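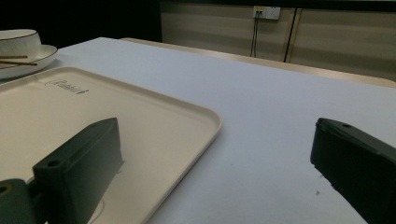 Fig. 14. Tray on the table, cup and saucer at the far corner.

Setting out the tray

1. Wipe the tabletop with a damp cloth and dry it. Brush away crumbs, as grit under the tray will scratch the surface.
2. Lay the tray flat with the rim facing up.
3. Put the cup on its saucer before adding anything else.
4. Fill the cup last, leaving a finger's width below the rim.

Note: Clean the printed logo with a soft sponge only. Scouring pads will wear it off.

CAUTION: Do not use cups with gold trim in a microwave oven.

For replacement trays, quote part number 108.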